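### 3.2 Wire stock and containers

The sorting task uses offcuts of insulated wire which are kept from the Rulircombe repair bench. In total we saved 526 pieces, and the longest measures 800 mm. The colors are red, yellow and black. Some pieces still carry a crimp terminal, and we decided to leave these on, as they catch on the other loops and make the bundle harder to open. 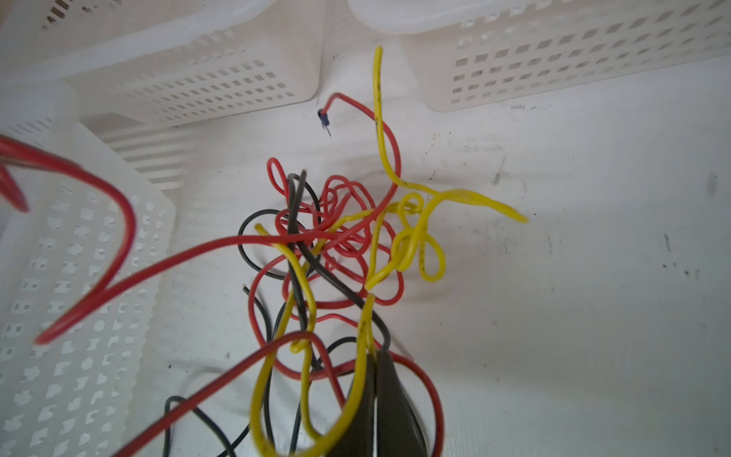 ### 3.3 Order of sorting

Each bundle is divided by color into white plastic baskets with perforated walls. The rule is one color for one basket. We did not fix which color must go first, but in the early trials the black wire was often taken out before the others,

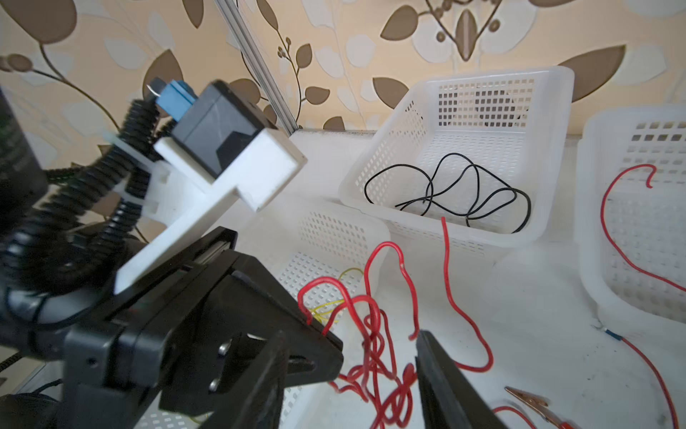

and the red wire stayed to the end. Red is the most frequent color in our stock, so its loops hold the remaining bundle together. A piece is counted as sorted when its full length lies inside the rim. Pieces that hang over the rim are counted separately, and 23 pieces were of this kind.

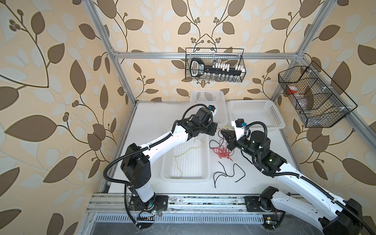

*Materials Handling Group, Bondura Institute*

### 3.4 Layout of the table

Three baskets are used in every trial. We compared two layouts, named Jiang and Groltavus after the earlier studies where they were proposed. The bundle is placed by hand and is not combed or straightened before.
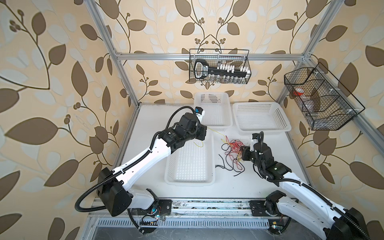
The distance between the bundle and the baskets has a clear effect on the sorting time. A long wire must be lifted high before its tail is free, and when the path is short the tail often falls outside. For this reason we note the start position of every trial. In Figure 4 the baskets are empty, two of them stand toward the back of the table, and the mostly red tangle lies beside the front one. The time limit is 1000 seconds for each bundle, and wires still on the table at this moment are recorded as unsorted.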